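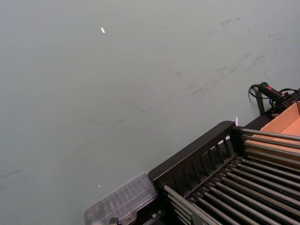
Pale work surface with scuff marks

Looking After Paperbacks, Playscripts and Old Comics at Home
Kershaw Household Notes
Posted by Evie Kershaw, 2007-05-23

These tips are for ordinary reading copies: horror paperbacks, westerns, acting editions, pulp magazines and comics that get handled. If you have something valuable or signed, take it to a book conservator and leave it alone until then. Everything below has been used on my own shelves, which currently hold 891 items, most of them bought for under a dollar.

Before you start

Wash and dry your hands. Skip the hand cream. Cotton gloves make it hard to feel thin paper and I tear more pages with them on than without.

Clear a flat area bigger than the book when it is open. Put down clean white paper, and change it when it gets dirty. Newsprint leaves ink on everything.

Keep drinks on another table.

Dust

Hold the book shut, tightly, with the top edge facing slightly down, and brush from the spine toward the front. A soft shaving brush works, or a clean makeup brush. Do the top edge first, then the front, then the bottom. If you brush a loosely held book the dust goes down between the pages and stays there.

For covers, a dry microfiber cloth is enough most of the time. Wipe in one direction. On a flaking spine use the brush only.

Vacuum the shelf itself while the books are off it. If you want to vacuum the books, tie a piece of cheesecloth over the nozzle and use the lowest setting.

Price stickers

Warm the sticker with a hair dryer on low for a few seconds at a time, then lift a corner with a fingernail or a thin plastic card. Pull slowly and keep the sticker folded back flat against itself. Stop and warm it again when it starts to drag.

Leftover glue on a glossy cover will usually come off with a little lighter fluid on a cotton swab. Test it first on the back near the spine. Open a window, no flames, no smoking, and let the cover dry before you close the book away. Do not try it on uncoated card covers such as the ones on older acting editions. It can leave a ring. On those I use a crepe rubber eraser and put up with whatever is left.

Pencil marks

Playscripts nearly always have pencil in them. Somebody's moves, somebody's cuts. I leave them in unless I need the book for reading, and I have a copy of a haunted-farmhouse thriller where the previous owner's notes are better than the last act.

If you do want them out, use a white vinyl eraser. Hold the page down with your spread fingers and rub outward from the gutter. Short strokes. Brush the crumbs away before turning the page, especially from the gutter. Cheap pulp paper from the 1940s and 1950s will pill and tear if you lean on it, so try the least important page first.

Ink stays. Don't use bleach, correction fluid or any of the sprays.

Smells

Musty smell on a dry book: stand it upright, fanned a little, inside a lidded plastic tub. Put an open dish of baking soda in the tub beside it, not touching. Close the lid and leave it for nine days, then check. Change the baking soda and go again if needed. I had one box of gothic paperbacks from an estate sale in Dastdale that took three rounds.

Cigarette smoke takes longer. Activated charcoal from the pet store aquarium shelf does better than baking soda for this.

Do not sprinkle anything between the pages. Dryer sheets only add another smell on top, and they leave a residue.

Damp books and mold

A damp book is a different matter from a musty one. Stand it on its end with the pages fanned in front of a fan on low, not pointed straight at it. Slip paper towels in every twenty pages or so, and swap them as they get wet. Don't put so many in that the spine strains. Coated paper, the shiny kind in film annuals, will stick together as it dries, and once stuck it is finished. If you can't get to it right away, wrap it in wax paper, put it in a freezer bag and freeze it until you can.

If you see fuzzy mold, bag the book and take it outside. Wear a dust mask. When the mold is dry and powdery it can be brushed off outdoors, away from the house. If you have asthma or mold allergies, give the job to someone else or throw the book out. Most of these titles can be found again.

Torn pages

No household tape. It goes yellow, the glue creeps, and the next page gets stuck to it.

Use thin Japanese tissue and wheat starch paste. Tear the tissue into a strip a little wider than the rip, so the edges are feathery. Brush on a very small amount of paste, lay the strip down, cover with wax paper and put a weight on top overnight. Document repair tape from a library supplier is quicker and good enough for a reading copy.

Line up the printed text before you press anything down. I have a detective novel where page 122 has been one line out of true for years, and it bothers me each time I get to it.

Loose pages in a paperback

Run a thin line of white PVA glue along the inner edge of the loose page with a toothpick. Set it back in place, tap the book square on the table, close it and weight it until the next day. Wax paper on both sides of the repair. Wood glue is too stiff and hot glue should stay away from books completely.

If a whole chunk has come out, leave old dried glue where it is unless it is crumbling. Pick off the crumbs only.

Rough or stained page edges

Dirty edges can be sanded lightly. Clamp the book between two boards, flush with the edge, and use 400 grit paper on a small flat block. A few passes in one direction, then brush well. Don't do it to anything you plan to sell as collectible. Don't do it to comics at all.

Comics and magazines

Bag and board them. Polypropylene bags are fine but should be replaced every few years. Polyester ones cost more and last much longer. The board goes behind the back cover, shiny side or not makes no difference if it is marked acid free on both faces. If only one side is coated, put that side against the comic.

Stand them upright in a box, full enough that they don't slump and loose enough to get a hand in. Use a folded piece of card as a spacer in a half-full box.

Rusty staples: leave them unless the rust is spreading into the paper. Replacing them is fiddly work and I have ruined two covers that way.

Storage

Keep everything off the basement floor and out of the attic. An inside wall in a lived-in room is best. Sunlight fades red first, which is hard luck on horror covers, so turn the shelf away from the window or hang a curtain.

Shelve tall books with tall books. Leave an inch behind them for air. Oversize art books on film and stage design can lie flat, no more than three or four deep.

Check the shelves twice a year. I do mine in October when the heat comes on, and again in spring. Look for droppings, tiny holes, and fine powder on the shelf.

Letters

Terence Pilkington of Okthorpe asks whether bread will clean wallpaper-covered book boxes. Fresh white bread with the crust off does lift some dirt, but the crumbs draw insects. Use a dry-cleaning sponge, sold for soot removal.

Mariann Juhász writes that she keeps her play collection in zippered sweater bags. Fine for moving house. For long storage I would use a cardboard box, preferably acid free, that lets a little air through.

Next page: lampshades and small picture frames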